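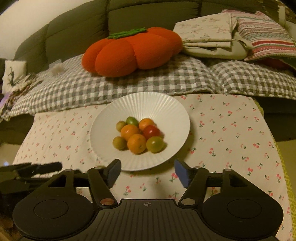 Residents' Board > Gardening and Produce > Small Tomatoes

Subject: Ripening mixed tomatoes indoors

Posted by: Brevencombe_Gardens
Aug 2, 2021

Members of the Brevencombe Residents' Gardening Section are asked to share their practice regarding small tomatoes picked before full color. The current guidance sheet recommends a single layer on a plate at room temperature, away from direct sun. Several members have asked whether green and red fruit may share a plate. My own are on a ribbed white plate on the cherry-print cloth in the bedroom, as the kitchen is too warm in the afternoon. Comments received here will be considered when the sheet is revised in September.

Reply from: fvillca

I support the present wording. Fruit of different stages may be kept together provided it is looked over every day. Red fruit should be taken off the plate and eaten first. I would add a sentence on split skins. A split tomato spoils quickly and will mark whatever is under it.

Fredy Villca
Plot 104

Reply from: huaman_allotment

I must disagree with the previous member on one point. At the Huamán plots we sort by color before anything is brought indoors, and we use separate dishes. When everything is put together, people reach for the red ones and forget the pale ones at the back. I would also question the use of a bedroom. Food should be kept where food is prepared.

Reply from: Brevencombe_Gardens

The remark about the bedroom is noted. The room faces north and has the most even temperature in the house. The quilt and blankets are kept clear of the plate, and the cloth is washed weekly.

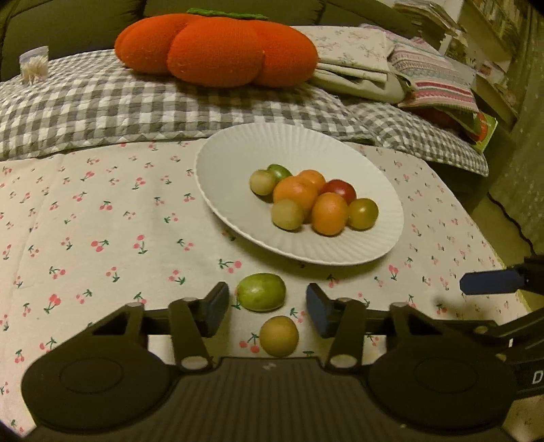 Does a green tomato need sunlight to ripen once it has been picked?
A picked tomato ripens through warmth and the gas it gives off, so a shaded spot at normal room temperature is sufficient.

Reply from: jeverine2000

With respect to mixed plates, I would side with Mr. Villca. The dish in the second picture holds green, yellow, orange and red fruit, and I see no difficulty with that. A ripe tomato among green ones is generally held to bring them along. What I would not recommend is heaping them. They are touching there, and half the plate is free. Spread them out.

Reply from: huaman_allotment

Spreading them out is sensible and I have no objection to it. I maintain my position on sorting. Please also state in the sheet that green fruit picked very small and hard may never color properly and is better used for relish.

Reply from: fvillca

Agreed on the relish. I do not agree that sorting should be required. It may be offered as an option for members with larger crops.

Reply from: Brevencombe_Gardens

Thank you. The draft will read "single layer, not touching where space allows," with sorting by color listed as optional. The note on split skins will be added under section 6. Further comments on storage should be posted in this thread. Questions about seed varieties belong in the Seeds and Seedlings category.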